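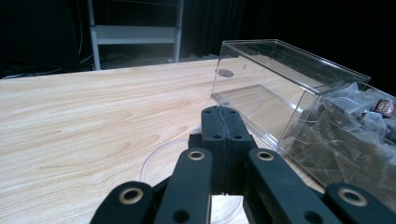

Storing pyramid tea bags once the carton is open

Last updated 3rd June

tinfoilhat_no

I go through a lot of tea and buy the mesh pyramid kind in bulk. The cartons fall apart, so I moved everything into a clear plastic box with a lid that lifts off. It looks tidy and I can see when I'm running low. My sister says clear is the worst thing I could have picked because light ruins tea. It sits on a table in my study, and the curtains there are closed most of the day. Do I need to change anything? The tea is a plain black from Bonby, nothing fancy.

marlow_kettle

Your sister is right in principle. Light and air are both bad for tea, and the mesh bags don't protect the leaves at all. Paper envelopes at least slow things down a little. I would put the whole lot in a tin and be done with it.

grayboots

How long does a box last you? That matters more than what it's made of. If you finish it in a month you won't taste any difference.

tinfoilhat_no

Two people drinking it, so 2 or 3 months when we buy the big bag. The last order was 625 grams, which was too much for the box and the rest is still sealed in the cupboard.

grayboots

Then you're fine. Keep the sealed part sealed and only fill the box partway.

marlow_kettle

I don't agree that three months is fine. I kept a black tea in a glass jar by a window for one summer and by July it smelled like hay. It had been good when I opened it.

grayboots

By a window. He said his curtains are closed.

Callum Ritchie

I ran the drinks counter in a small hotel for eight years and we used clear boxes for everything, because guests wouldn't open a tin to find out what was in it. The tea was never in the box longer than a week. For a house I'd use the box for what you'll drink in the next week or two and leave the rest in its foil. Top it up when it gets low, and finish the old bags before you add new ones or the ones at the bottom will be there forever.

tinfoilhat_no

I hadn't thought about the bottom ones. I always pour new on top.

pennyroyal_k

Everyone does that. Tip the old ones out into a bowl, put the new ones in, and then put the old ones back on top. Takes a minute.

One other thing about pyramids is that they don't like being squashed. The flat paper kind you can stand up in a row like file cards. Pyramids just go in as a heap, and if you press the lid down on a full heap you crush the leaf and get dust in the cup. I leave an inch at the top.

lowtide

Does anyone's box have a hole in it? I bought a tall acrylic one at a kitchen store and there is a round hole up near the top. I can't work out if it's meant for tea or if I bought something else by mistake. It has been sitting on my counter with cotton balls in it.

pennyroyal_k

Some of the dispenser kind have a hole so you can hang them or get a finger in to pull them forward on a shelf. I wouldn't keep tea in one for long.
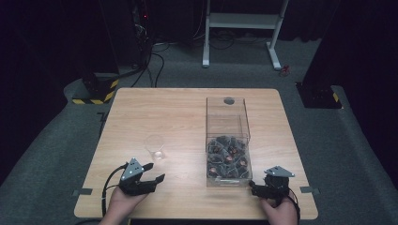 tinfoilhat_no

Where the box stands has changed a few times since I started with it. I tried the kitchen first, next to the stove, and the steam put me off. Then a shelf, where I kept knocking it. Now I have settled on the table, with the box standing upright on the right half and a clear drinking glass to the left of it, near the middle. The glass is very hard to see against the pale wood, so I am going to swap it for a mug before one of us sweeps it onto the carpet. And lowtide, mine has a round hole near the top of the far side as well, so you didn't buy the wrong thing, or we both did.

lowtide

Good to know. So do you cover the hole?

tinfoilhat_no

I haven't so far. I could put a bit of tape over it.

marlow_kettle

A box with a hole in it isn't storage. You may as well leave the tea in a dish. I'm not trying to be difficult, but the question was whether anything needs to change and I think the answer is yes.

grayboots

It's a box for serving from. He has most of the tea sealed in a cupboard. I don't see the problem.

Callum Ritchie

Tape would leave glue on the acrylic, and it is a pain to get off without scratching. If you want it covered, cut a circle from a freezer bag and hold it on with a rubber band around the whole box. Or don't bother and fill it less.

For cleaning, use warm water and a drop of dish soap with a soft cloth. No glass cleaner with ammonia, it makes acrylic go cloudy. Let it dry all the way before the tea goes back in. I leave mine overnight, upside down on a rack.

pennyroyal_k

Seconding the overnight part. I filled one too soon and lost half a box of Hirano green, which was not cheap.

marlow_kettle

If anyone does want a tin, the Bradero ones with the inner lid are what I use. The 1000 ml size holds a lot of pyramids. Mine is 8 years old and the lid still fits tight. The Cetora ones look the same but the lid on mine bent the first winter.

lowtide

My Cetora has been fine. Maybe you got a bad one.

marlow_kettle

Maybe. I didn't buy another to check.

grayboots

Has anyone tried the same tea out of both? Box and tin, same week?

tinfoilhat_no

I can do that. I'll open the sealed bag, put half in a tin and half in the box, and have my sister try a cup from each without telling her which is which. She'll want milk in it, so I don't know how much she'll be able to tell.

pennyroyal_k

No milk for the test. Same water, same time in the cup, and take the bags out together.

tinfoilhat_no

OK. Four minutes each. I need to borrow a tin first. Will post when we've done it.

marlow_kettle

Give it at least six weeks before you try them. A few days won't show anything either way.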